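# Mumberg sorting baskets, small, set of three
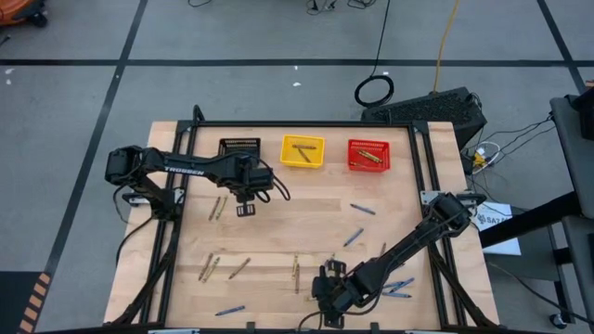
*Black, yellow and red basket on a workbench, with crayons. Crayons are not included.*

The Mumberg small basket is a rectangular plastic basket for the little things of a classroom or a craft table: crayons, chalk, glue sticks, pegs, erasers. We sell it as a set of three, one black, one yellow and one red. The walls have openings, so you can see from the side what is inside and the dust of the crayons does not stay in the corners for ever.

We have had this set in our programme for four years and it is still the article which schools order again most often. The form has stayed the same in this time, so new baskets will stand well beside your old ones.

## What you receive

- 1 black basket
- 1 yellow basket
- 1 red basket
- 1 sheet with blank labels, 30 pieces, self-adhesive

Article number: 137-B
Material: plastic, coloured through
Weight of one basket: 81 g
Suitable for: dry materials
Not suitable for: liquid paint, wet brushes, sand

## Use

The baskets are low and open at the top. A crayon can lie flat or diagonally in them, and a child can take it out without turning the basket over. Many customers put the three in one row along the back side of the table, and the middle stays free for paper.

For sorting by colour you can decide the system by yourself. Some teachers give each basket one family of colours, for example browns in one, yellow and gold tones in the next, blues and greens in the last. Others use the baskets for condition: long crayons, short crayons, pieces for melting. Josée Beaulieu, who has a drawing group for small children in Ullham, wrote to us that she leaves the black one empty at the start of the lesson and the children fill it when they tidy up.

Please note that brown and gold crayons are difficult to tell apart under weak lamps. If you make a sorting exercise with them, choose a bright place.

## Cleaning

Wash by hand with warm water and a little soap. Wax which sits in the openings can be removed with an old toothbrush. Do not use the dishwasher, the walls can bend. Let the basket dry upside down. The labels should be taken off before washing; if some glue remains, cooking oil on a cloth helps.

## Questions we receive often

**Can I order three of the same colour?**
Yes, but only from our shop in Drivetitz and not through the resellers. Write the colour in the comment field of the order.

**Do the baskets stack?**
Empty ones go into each other. Full ones should not be stacked.

**Is there a lid?**
No. A lid is planned for November, and it will fit the baskets which are already sold.

**Do you also sell the crayons?**
We do not. The wax crayons from Vlachou fit well lengthwise.

## Ordering

Schools can pay by invoice. For larger quantities please write to Marlies Mösli, for returns and missing parts to Arūnas Paju. Both read English and German.

Page last changed: 2021-07-23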